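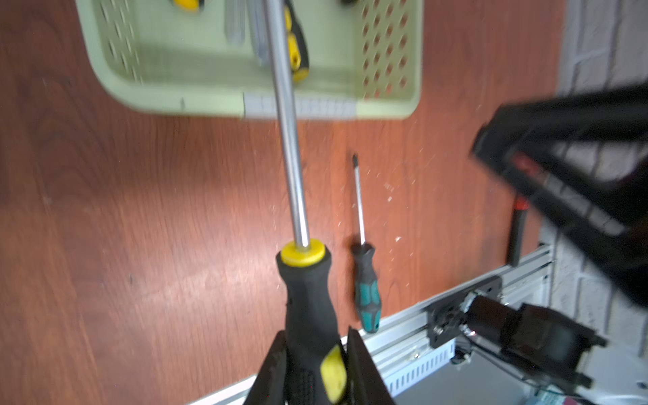

Home Guides Schools Contact

Section 4. Setting up your school's sponsored walk page
Funmilayo Anozie, May 2026

Do this part before any sponsor forms go home. Needs one staff login for Pravirlow and the school's charity code – it's in the welcome email from the Stoyanova Fund, near the bottom.

1. Log in. Pick Schools, then New Event. Not New Campaign, that one is for individual donors.

2. Type the charity code. Capitals matter. If the fund's name doesn't come up, stop and email Efe Mohammed before going further.

3. Event name. Keep it short, parents see it on their card statement. School name plus "walk" is plenty.

4. Set the target. Most primary schools go with $800 the first year. You can raise it later, can't lower it once a gift has come in.

5. Add classes one at a time. Class names only. No pupil surnames anywhere on the page, not in teh comments either.

CAUTION: Do not press Publish yet. Publishing sends the link to every parent on your list straight away and there is no way to pull it back.
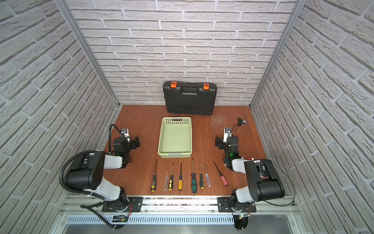
6. Open Gift Options. Turn on card and cash. Cash means the office enters it by hand, so put two people down for that – one counts, one checks, both initial the sheet.

7. Matched giving. Only if a local firm has agreed in writing. Upload the letter, type the cap, save. Zusitz letters come as two pages, upload both.

8. Send yourself the test link. Give $5 and check the receipt shows the fund's name and yours. Test gifts are refunded overnight.

9. Now Publish.

Note: the page closes itself 2 weeks after the walk. Late cash can still be entered by the office, late cards can't.

Note: paper sponsor forms are in the Downloads tab. Print the long version for familes with more than one child at the school, it has extra rows.

If the totals look wrong, log out and back in first. Usually fixes it. Still wrong – send a screenshot and the event name, please don't start a second page.

Section 5 covers thank-you letters and paying in the cash.

Last updated: September 12, 2026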